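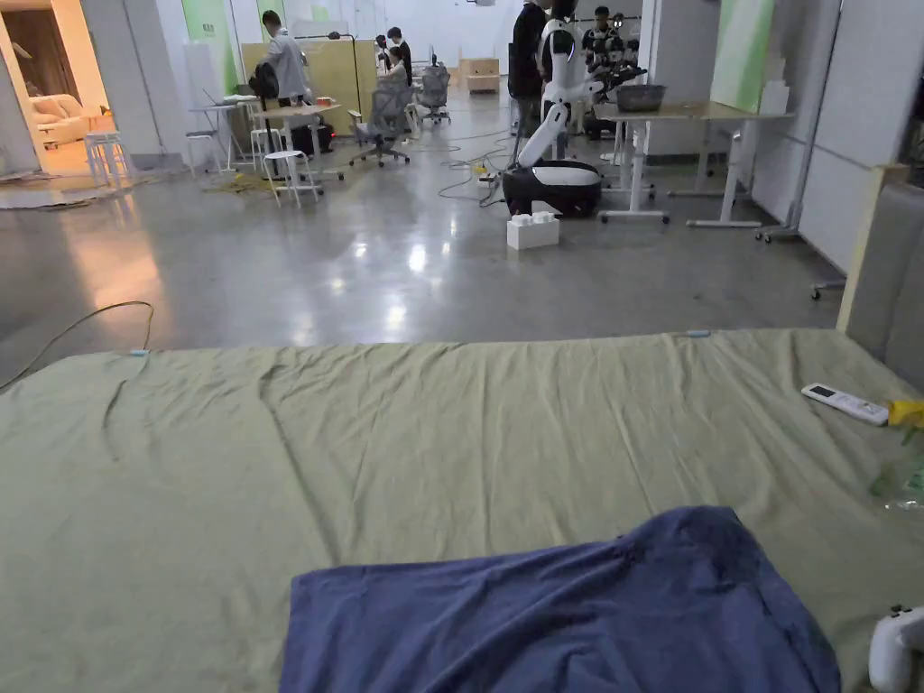
Our group looked at why people keep watching reality competition shows after the first few episodes, and why many stop. The show we picked was Rilik, a baking and business contest that ran for two seasons on the streaming service Medrano. Most viewing of this kind is done at home and a lot of it in the bedroom, with the next episode a button press away. We wanted to know if that ease of watching matters more than the contest itself.

Background

Rilik puts small food makers in front of a panel and asks them to pitch a product, then make it in front of the cameras. The winner gets shelf space with the grocery chain Florkberg. Season 1 was released all at once. Season 2 came out weekly, starting in July, and the host changed as well. This made it hard to separate the two effects, which we come back to under Problems.

Method

Kuo-hua Hsueh wrote the survey and I did the interviews. The survey was posted on the Natska fan forum and stayed open until 8/10/21. It had 2384 responses after blank forms were taken out. We also interviewed 20 students from our own college who had seen at least one full episode. Interviews were held by phone and I typed notes as we talked. They were not recorded.

Results

Survey respondents favoured the all-at-once release. The most common comment was that they forgot the show was on by the time the next episode arrived. Those who liked weekly episodes mostly watched with family or housemates and talked about the pitches during the week.

The interviews gave a different picture. Students hardly mentioned the release schedule. They talked about the judges, and several said they stopped in Season 2 when a maker they liked was sent home early. One said she only watched the pitches and skipped the cooking.

Problems

People on a fan forum already like the show, so the survey says little about those who gave up on it. Question 6 was badly worded and some people answered it for the wrong season. We left it out. We also should have asked about the change of host.

Further work

Our supervisor, Roy Dawber, suggested comparing Rilik with a program that kept the same host and changed only its schedule. We did not find one in time. The survey questions and the interview notes are in the appendix, with names removed.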